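About Grastham Bookkeeping

Grastham keeps the books for small businesses. We record what comes in and what goes out, reconcile it against the bank, run payroll, file sales tax and hand your tax preparer a set of numbers that adds up. If you came looking for a "financial wellness partner," we don't know what that is, and we suspect the people selling it don't either.

We started with one client, a print shop that had paid for three years of accounting software and never once closed a month. The software was fine. It had sorted a truck lease under office snacks, and it went on doing so very reliably. Most of our work since has been some version of that job.

What we doubt

We doubt that bookkeeping can be fully automated, and we say so knowing that we use plenty of automation ourselves. Bank feeds save hours. They also import the same deposit twice, drop a day when the bank changes its login page, and guess at categories with great confidence. We look at every line that a rule has sorted for us. On a typical file of 200 transactions a month that is not a heroic task, and it is where we find the mistakes.

We doubt most promises about deductions. Clients send us videos in which a man in a parked car explains how to write off a vacation. We have watched more of these than we care to. Some of what he says was true under an older rule, some of it is true for a business nothing like yours, and the rest would be yours to explain if a letter came. We will tell you which is which, or tell you to ask a tax attorney when it's beyond us.

We doubt "free" first months, too, so we don't offer one. The first month is the hardest one and we charge for it. 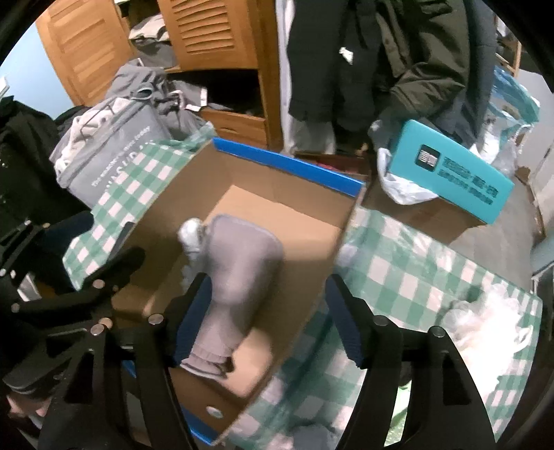
Kudov Tile wrote to us after their first year that they had expected to be talked into something, and that the only thing we talked them out of was a second accounting package they were already paying for. They added that our monthly notes were blunt, that they could have used a warning about the quarterly estimates sooner, and that they were staying anyway. The point about the estimates was fair. We now send that reminder 30 days ahead.

How we work

Each client has one bookkeeper and one reviewer. The bookkeeper does the work and the reviewer tries to find something wrong with it – this makes for some tense mornings, but the errors get caught in our office and not in yours. You'll have a direct phone number for both.

Books are closed by the middle of the following month, provided we have your statements. If we don't have them we will ask twice and then leave the month open. We won't fill a gap with an estimate so that a report looks finished. A few owners have found this annoying, especially the ones with a loan application due.

We store client files in Jetbridge, our document portal. It is plain and a little slow, and the search box has opinions of its own. You can upload from a phone, and every file shows who opened it and when. Please don't email us anything with a Social Security number on it. People still do.

Who we work with

We have 71 clients at present and plan to stop at 80. Contractors make up the largest group, followed by restaurants, dental offices and a handful of nonprofits. We don't take on businesses that deal mostly in cryptocurrency, and we don't do audits or sign off on financial statements. For audits we usually suggest Hung & Associates across the river. They pay us nothing for the suggestion, and we'd be wary of any firm that told you a referral fee made no difference.

What it costs

We quote a flat monthly fee after looking at three months of your records. The quote is in writing and it holds for a year unless your volume changes a good deal, in which case we call before the invoice goes out. Cleanup of old books is billed by the hour. We can't tell you in advance how long that takes, and neither can anybody else who hasn't opened the file, whatever their website says.

There is no long contract. Give us notice by the end of any month and we'll export everything and send it to whoever comes next, in a format they can open.

The office is open from 8:30 a.m. Between January and April the phones are busy, and you will do better leaving a message before noon.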